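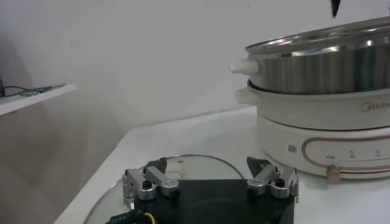
## Lids, and where to put them

A glass lid needs somewhere to go when it comes off the pan, and most kitchens have made no provision for this at all. You lift it, the steam goes up your sleeve, and you stand there like a waiter with no table.

Flat on the worktop, knob up, is fine for a minute or two. A plain white surface will put up with a bit of drip. Bare wood won't, so keep a folded tea towel by the hob and land the lid on that. Tilt it over the pan first and count to three. Most of the water runs back where it came from and you have less to mop.

Knob down is steadier than it sounds on a small lid and hopeless on a big one, which will roll about like a hubcap.

## Cleaning the rim

The glass is easy. The metal rim is where the trouble lives, in the little groove where it meets the glass. An old toothbrush, hot water and washing-up liquid will shift most of it. For the brown stuff that has been there since the last government:

- Make a paste of bicarbonate of soda and a little water.
- Push it into the groove with the toothbrush and leave it for 22 minutes, or until you remember it.
- Scrub, rinse, and stand the lid on its edge to drain.

Never put a hot lid under the cold tap. I have done this once, with a Motska pan I was fond of, and found a piece of it behind the bread bin in October.

## The wobbly knob

If the knob turns when you lift the lid, look underneath for a screw. A quarter turn is usually enough. Stop as soon as it feels snug – glass doesn't give you a second warning. Replacement knobs are sold in most hardware shops, and mine cost less than the bus fare to fetch it.

## Electric pots and steamers

Let the pot cool, unplug it and empty it the same evening. Water left in the bottom overnight turns into a chalky ring, and by Wednesday you will be calling it a patina.

To descale, pour in 500 ml of water with two good spoonfuls of white vinegar, warm it gently, switch off and leave it for 26 minutes. Open a window. Rinse twice, and wipe the outside with a damp cloth, keeping well clear of the socket.

Store the pot with the lid upside down and a sheet of kitchen paper in between. Shut tight, it will smell of old broccoli the next time you want rice.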